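Hallway

A hallway, also called a corridor or a passage, is a long, usually narrow space inside a building that leads to other rooms. It is one of the most familiar parts of a house and one of the least written about, a pity given how much it has done to shape the way people live indoors. Before hallways became common, getting to bed could mean walking through other people's bedrooms!

Names

The words overlap a good deal. "Hall" is by far the oldest in English, and it first meant a large roofed room, often the main room of the house, where a whole household ate, met, and in many cases slept. "Hallway" is an American coinage for the way through or beside such a room. "Corridor" came into English from Italian by way of French and goes back to a word for running. In its early uses it could mean a covered way along the top of a fortress wall, and only later did it move indoors. "Passage" is the plain word, and in many older house plans it is the only one used.

In everyday American speech, a hallway is in a house, an apartment building or a school, and a corridor sounds a bit more official. Hospitals and government buildings have corridors. The line is blurry, and plenty of people use one word for everything.

Early layouts

Many large houses in Europe were once laid out as chains of connected rooms. Each room had two or more doors, and a person going from one end of the house to the other simply walked through all of them. In grander houses the doors were lined up so that, with all of them open, one could see straight through from the first room to the last. This arrangement is called an enfilade, and it is a wonderful thing to stand in. It was also a nuisance for anyone trying to sleep, dress or hold a quiet conversation, as any room along the route might be crossed at any time.

Other building traditions solved the problem of getting around in other ways. Courtyard houses, found from the Mediterranean to East Asia, let people step outside and walk around an open center, often under a roofed gallery. In monasteries the cloister did much the same job. These galleries are close relatives of the hallway, and some historians treat them as its parents, since closing in a gallery with a wall and windows gives something very like a modern corridor.

Spread in private houses

The indoor passage with rooms opening off it began to appear in English country houses in the late sixteenth and seventeenth centuries. It had two big effects. Rooms could now have a single door, and so could be truly private. And servants could move through the house without meeting the family, often by a back passage with its own stairs. Plans from the following two centuries show the passage growing longer and branching, until some Victorian houses had so many that visitors got lost.

In North America, the center hall became a favorite. The front door opened into a passage running from the front of the house to the back, with rooms on both sides and a staircase rising from it. In the hot South, the related dogtrot house left this passage open to the air at both ends, and it became the best place in the house to sit on a summer evening. Families ate there, shelled peas there and slept there when the nights were bad. Few building ideas are so simple and so pleasant!

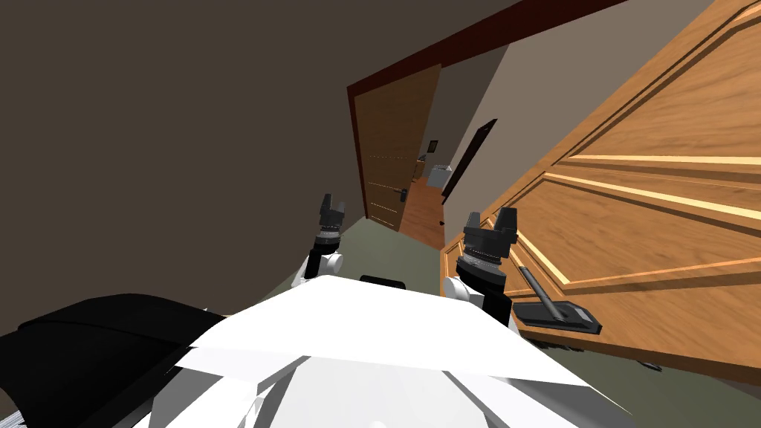
A hallway with a large wooden door standing open.
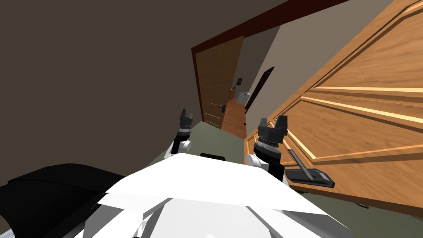
One reader of an earlier version of this article wrote in to object that the dogtrot should not be called a hallway at all, on the grounds that it is really a porch that happens to sit in the middle of the house, and that the people who grew up in one would call it "the trot" or "the breezeway" before they called it a hall. The reader also asked for more on the shotgun house, where there is commonly no hallway and one room opens straight into the next. Both points are fair. The shotgun house is a fine reminder that the old chain of rooms never went away, and on a narrow city lot it makes excellent use of the ground.

Light and air

The great weakness of a hallway is darkness. With rooms on both sides, it has no outside wall along its length and so no windows. Builders have come up with many answers:

Transoms, the small windows over inside doors, which let daylight and moving air through even when the door is shut
Glass panels in the doors or beside them
Skylights, on the top floor
A window at the far end, which also gives the eye something to aim for
Pale paint and mirrors

Transoms deserve special praise. They were once standard in American hotels, schools and apartment houses, and many were painted shut or covered over when air conditioning arrived. In the Burovis apartments in Fornstead, a restoration begun in April uncovered 127 of them behind plasterboard, with most of the original hinges still in place.

Width and length

How wide a hallway feels depends on more than its measured width. Ceiling height, light, the color of the floor and the spacing of the doors all play a part. Building codes commonly set a smallest width, with larger buildings held to stricter rules so that people can get out quickly in a fire. Wheelchair users need space to turn as well as space to pass, and the trouble spot is often the corner or the doorway.

Long corridors are found mostly in hospitals, offices, schools and hotels. The Zunero sanatorium, now closed, had a main corridor 500 feet long, broken by 8 sets of double doors. Patients walked it for exercise in winter.

Hallways without walls

Open-plan houses, popular since the middle of the twentieth century, try to do away with the hallway by letting the living space carry the foot traffic. The hallway tends to come back anyway, in the form of a strip of floor where no one puts a chair. Even a very open house usually keeps a short passage to the bedrooms.

See also

Breezeway
Cloister
Enfilade
Foyer
Shotgun house
Transom

Last revised 21 January 2018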